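제4장 포장과 용기: 물건을 담는 일의 기초

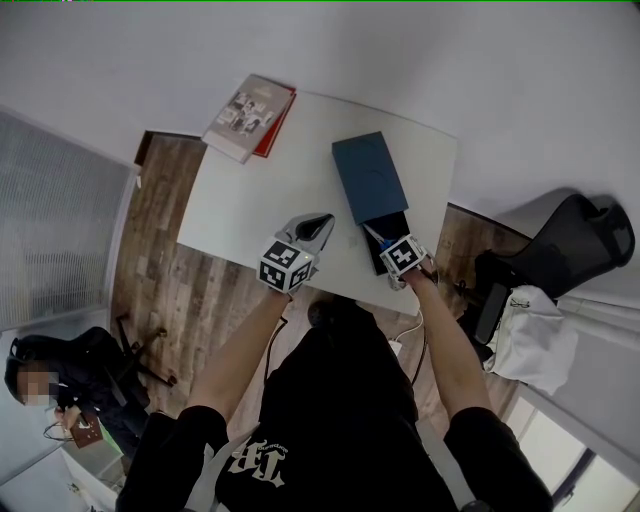 물류를 공부하는 사람은 대개 창고와 트럭부터 떠올리지만, 물건이 공장을 떠나 사용자의 손에 닿을 때까지 가장 오래 붙어 다니는 것은 포장이다. 포장은 내용물을 보호하고, 여러 개를 하나의 단위로 묶고, 안에 무엇이 들어 있는지 알려 준다. 이 세 기능은 자주 서로 부딪친다. 보호를 강화하면 부피가 늘고, 부피를 줄이면 표시할 면이 모자란다. 용기의 구조도 이 문제와 관련이 있다. 사진의 탁자에 놓인 상자는 짙은 남색 뚜껑과 검은색 받침으로 이루어져 있고, 받침 안에 작은 파란색 물건이 들어 있다. 이처럼 뚜껑과 받침이 나뉘는 상자를 이 책에서는 분리형 상자라고 부른다. 분리형 상자는 위쪽이 전부 열리므로 내용물을 꺼내기 쉽지만, 뚜껑을 고정할 방법을 따로 정해야 한다. 뚜껑이 한쪽 변에 붙어 있는 일체형 상자와는 설계의 출발점이 다르다.

이 장에서 배울 내용

이 장에서는 먼저 포장을 세 층위로 나누어 살펴본다. 다음으로 용기의 치수를 정하는 순서를 익히고, 완충 공간과 적재 하중의 관계를 다룬다. 마지막 절에서는 가상의 숫자가 아닌 현장의 기록을 가지고 포장 변경의 효과를 따져 본다. 제3장에서 다룬 보관 단위의 개념을 알고 있어야 하므로, 기억이 흐릿한 독자는 3.2절을 다시 읽고 오기 바란다.

주요 용어: 낱포장, 속포장, 겉포장, 내치수, 외치수, 완충 여유, 적재 단수, 빈 공간 비율

4.1 포장의 세 층위

물건에 직접 닿는 포장을 낱포장이라고 한다. 약병, 사탕 봉지, 나사를 담은 비닐 주머니가 여기에 속한다. 낱포장을 몇 개씩 모아 담은 것이 속포장이고, 운송을 위해 속포장을 다시 담은 것이 겉포장이다. 모든 제품이 세 층위를 다 갖추는 것은 아니다. 냉장고는 낱포장이 곧 겉포장이며, 쌀처럼 자루 하나로 출하되는 물건도 마찬가지다.

층위를 구분하는 이유는 각 층위를 다루는 사람이 다르기 때문이다. 겉포장은 창고 작업자와 운전자가 만진다. 속포장은 매장 직원이 뜯는다. 낱포장은 구매자가 연다. 따라서 같은 정보라도 표시하는 위치와 글자 크기가 달라진다. 겉포장의 품목 번호는 선반에 쌓인 상태에서 읽혀야 하고, 낱포장의 사용 기한은 손에 든 상태에서 읽히면 된다.

초보 설계자는 세 층위를 따로따로 설계하는 실수를 자주 한다. 낱포장의 모양을 먼저 확정한 다음 거기에 맞는 속포장을 찾고, 다시 속포장에 맞는 겉포장을 찾는 식이다. 이렇게 하면 마지막 단계에서 팔레트의 폭과 맞지 않아 가장자리가 비는 경우가 많다. 팔레트의 치수는 바꾸기 어렵고 낱포장의 치수는 비교적 바꾸기 쉬우므로, 계산은 바깥에서 안쪽으로 한 번, 안쪽에서 바깥으로 한 번 해 보아야 한다.

4.2 치수를 정하는 순서

용기의 치수에는 내치수와 외치수가 있다. 내치수는 실제로 물건이 들어가는 공간의 크기이고, 외치수는 용기가 차지하는 공간의 크기이다. 두 값의 차이는 재료의 두께에서 나온다. 분리형 상자에서 뚜껑이 받침의 바깥쪽을 감싸는 경우에는 뚜껑의 두께까지 외치수에 더해야 한다. 주문서에 치수를 적을 때는 어느 쪽인지 반드시 밝힌다. 표기가 없는 주문서 때문에 상자를 전부 다시 만든 사례는 업계에서 드물지 않다.

치수를 적는 차례는 길이, 너비, 높이이다. 길이는 열린 면에서 잰 긴 변, 너비는 같은 면의 짧은 변, 높이는 열린 면에서 바닥까지의 거리이다. 높이가 가장 긴 상자라고 해서 차례를 바꾸지 않는다.

내치수는 내용물의 최대 치수에 완충 여유를 더해 구한다. 내용물의 평균 치수를 쓰면 안 된다. 성형품이나 직물 제품은 같은 품목 안에서도 크기가 조금씩 다르며, 가장 큰 것이 들어가지 않는 상자는 쓸 수 없다. 완충 여유는 내용물의 강도와 운송 거리에 따라 정하고, 4.4절의 표를 참고한다.

4.3 사례: 님컴의 찻잔 상자

님컴(Nivcombe)은 코미어(Cormier)라는 이름의 도자기 찻잔을 만드는 작은 회사이다. 이 회사는 찻잔 4개를 한 상자에 담고, 그 상자를 다시 겉포장에 넣어 출하하였다. 10월 출하분 400상자를 점검한 결과 14상자에서 파손이 확인되었다. 파손율은 3.5퍼센트이다. 회사는 처음에 완충재의 두께가 부족하다고 판단하였다.

포장 담당자 마르구스 아도마이티스(Margus Adomaitis)는 파손된 찻잔의 위치를 상자별로 기록하였다. 깨진 부위는 대부분 손잡이였고, 손잡이끼리 마주 보게 담은 상자에 파손이 몰려 있었다. 그는 완충재를 그대로 두고 칸막이의 방향을 바꾸자고 제안하였다. 손잡이가 상자의 네 모서리를 향하게 하면 찻잔 사이의 간격을 넓히지 않아도 손잡이가 서로 닿지 않는다. 상자의 외치수도 변하지 않으므로 겉포장과 팔레트 적재 방식은 손댈 필요가 없었다.

변경한 포장으로 다음 400상자를 출하하고 같은 방법으로 점검하였을 때 파손은 2상자였다. 다만 이 결과만으로 칸막이의 효과를 단정할 수는 없다. 두 번째 출하에서는 운송 경로의 일부가 달랐기 때문이다. 사례를 읽을 때는 무엇이 바뀌었는지와 함께 무엇이 같이 바뀌었는지를 확인해야 한다. 이 문제는 제9장의 비교 시험에서 다시 다룬다.

파손 기록을 남기는 방식에도 주의할 점이 있다. 파손된 상자의 수만 적으면 원인을 찾을 수 없다. 적어도 상자가 쌓여 있던 단, 상자 안에서의 위치, 깨진 부위를 함께 적어야 한다. 기록 양식의 보기는 이 장 끝의 부록에 실었다.

4.4 완충 여유와 빈 공간

완충 여유는 내용물과 용기 벽 사이에 일부러 남겨 두는 간격이다. 이 간격은 완충재로 채워져 있어야 제 역할을 한다. 채우지 않은 간격은 빈 공간으로 분류하며, 운송 중에 내용물이 움직이는 원인이 된다. 빈 공간 비율은 용기의 내부 부피에서 내용물과 완충재의 부피를 뺀 값을 내부 부피로 나누어 구한다.

빈 공간이 늘 나쁜 것은 아니다. 손가락을 넣을 틈이 없는 상자에서는 작은 물건을 꺼내기가 어렵다. 특히 받침이 깊고 내용물이 바닥에 가라앉아 있으면 상자를 뒤집어야 하는 일이 생긴다. 이런 경우에는 내용물의 한쪽 변에만 틈을 두거나, 들어 올리는 띠를 바닥에 깔아 둔다. 두 방법의 비용 차이는 다음 절에서 계산한다.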